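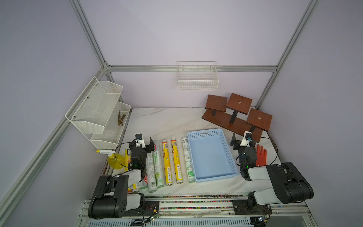

Subject: Re: [balent-manip] wrist-only policies on the roll packing task

Hi all,

I reran Ferard over the weekend with the overhead view dropped during training, and I'm pretty excited! With 113 two-arm demos and random view dropout, it packed rolls into the blue basket in 55 of 60 trials. The old fixed-view baseline managed 20. 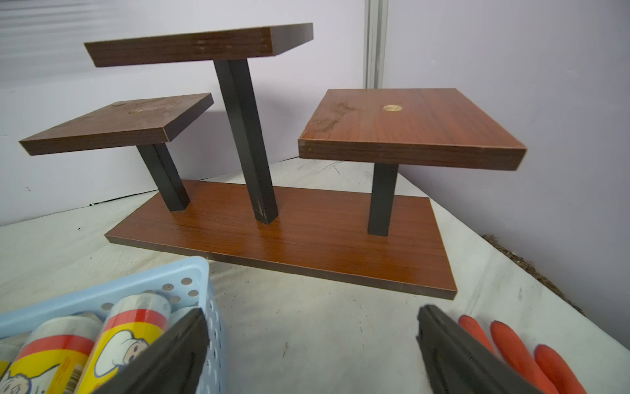
Valdir Marinho wrote:

> Is the gain from the dropout, or just from
> more steps? Fagundes got better for me when
> I simply trained it longer.

Good question, so I trained both to 3000 steps, same seeds. The gap stayed. Two things seem to matter:

1. Grasp point. The policy now picks its grip from the wrist view alone, and it copes much better with slick packaging and busy labels.

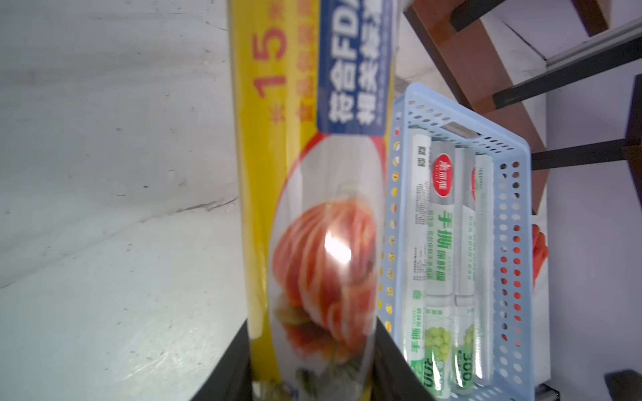
2. Alignment. We score a roll as placed only if it lies along the long side of the basket. I added a small loss on roll angle just before release – a cheap trick, but I love what it did to the crooked drops.
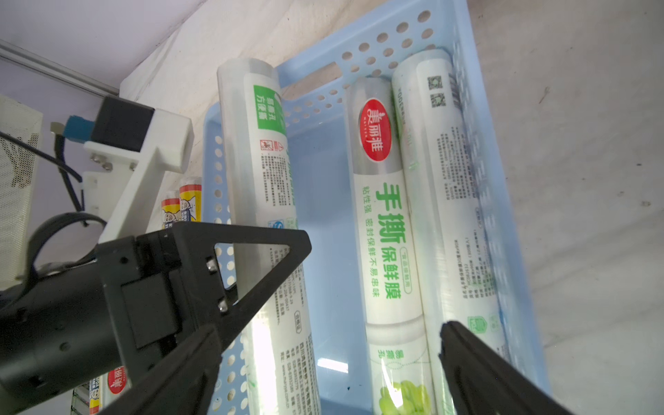

Ivone Bastos asked off-list whether the angle loss needs hand labels. It doesn't! We read the angle off the gripper pose in the demos. Code goes up in August, and I'd be glad if someone tried it on softer items first.

Catherine Matheson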